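Loureiro Introduces Plorno Hard-Wax Finish for Interior Wood and Cork Floors

SESTERDALE, Aug 21, 2023 – Loureiro Surface Products today announced the release of Plorno, a two-component hard-wax finish for interior wood and cork floors. The product is intended for new installations and for the renovation of previously oiled floors in homes, schools and light commercial buildings. It replaces Notside, which the company has supplied to flooring contractors in cans and drums.

Plorno consists of a plant oil and wax base and a separate hardener. The two parts are mixed on site and applied in a single coat with a steel trowel or a buffing machine fitted with a white pad. Excess material must be taken off before it begins to set. The mixed product remains workable for 3 hours at normal room temperature. Warm rooms shorten this time, and contractors are advised to mix only as much as can be spread and buffed in one pass.

The finish sinks into the upper fibers of the wood and leaves a thin, matte layer at the surface. Worn areas can be repaired locally without sanding the whole floor. The repair area should be cleaned, dried and lightly abraded along the grain before new material is applied.

"Most of the complaints we received about the earlier product concerned drying time," said Yulan Zou, technical manager at Loureiro. "The hardener was reformulated first. The wax blend was then adjusted to match it, and that took up most of the work after February." 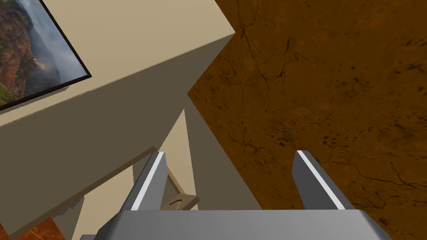

Floors may be walked on with care the day after application. Furniture can be put back after 2 days. Rugs, mats and other coverings should be kept off the floor until the finish has fully cured, and wet cleaning should be avoided during the same period. Spills should be wiped up with a dry cloth.

Coverage depends on the species, the sanding grade and the moisture content of the wood. On oak sanded to a medium grade, one liter of mixed material treats nearly 40 square meters. Cork and softwoods take up more and may need a second thin coat. A test patch is recommended on tannin-rich species and on any floor with an unknown history.

Plorno is available in clear and in a range of muted brown and gray tones. Tones may be mixed with one another before the hardener is added. Cloths and pads soaked with the product can self-heat and must be stored under water or in a sealed metal container until disposal.

"The application method will be familiar to anyone who has used Notside," said Soledad Bañuelos, head of contractor training. "The main change is the shorter time between spreading and buffing."

Remaining stocks of Notside will be sold until they run out. The two products must not be mixed, but Plorno can be applied over a fully cured Notside floor after cleaning and light abrasion.

Data sheets, color cards and safety information are available from Loureiro distributors.

Press contact: Afonso Antunes, Loureiro Surface Products, Sesterdale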